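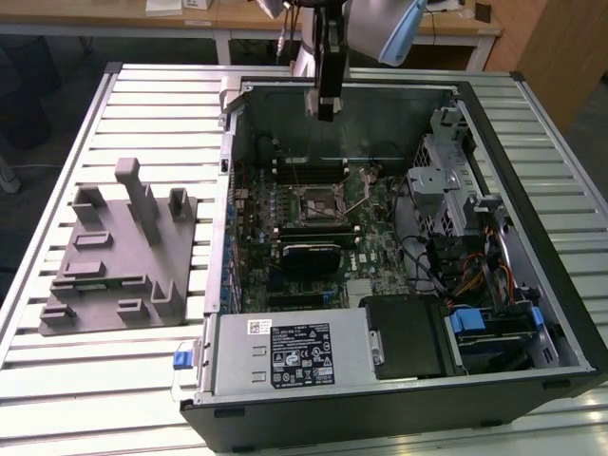

Chapter 2
Chores, Benches and the Limits of Routine
Solange Lapointe and Habibur Wickramasinghe

2.1 What counts as a chore

A chore, as the word is used in this book, is a task that an adult can learn in an afternoon and then perform with little thought. Folding towels is a chore. So is clearing a table, restocking a shelf, or replacing the processor in a desktop computer. The last may look out of place, and readers who have never opened a computer tend to file it under skilled work. A repair shop files it with the sweeping.

Chapter 1 sorted tasks by where they are done. In this chapter they are sorted by what makes them hard for a machine. Three properties matter most: the clearance between parts, the force the parts will bear, and the degree to which the starting state can be known in advance. A towel is generous on the first two and very poor on the third. A processor and its socket are the reverse. The socket has a fixed shape and a fixed place on the board, but the pins inside it bend under a light sideways push, and a chip lowered at a tilt can touch one corner before the rest.

2.2 The processor swap

The swap breaks down into steps: release the lever, open the load plate, lift out the old chip, align the new one, lower it, close the plate, and latch the lever. 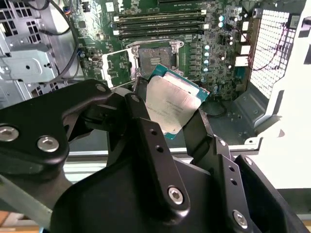

Of these, alignment and lowering take up most of the engineering effort. A person does both by feel, letting the chip settle under its own weight. A gripper with stiff fingers has no such feel unless it is given a force sensor or a compliant wrist, and either one adds cost and slows the motion.

Hsiao and Fleury, in the Ollonby bench trials discussed in Section 2.4, ran 500 insertions on a single board model. They logged 22 failures, most of them traced to the grasp and few to the final descent. A chip that shifts slightly between the fingers during pickup carries that error all the way to the socket. The result held when the board was moved between runs – provided the camera could still find the socket.

2.3 Readiness

The word "ready" will be used in a narrow sense. A machine is ready for a chore when it completes the chore unattended, at a rate a shop would accept, and stops safely when it fails. By this measure the swap is close on known boards and well short on mixed ones. Household chores, taken up in Section 2.5, are further off.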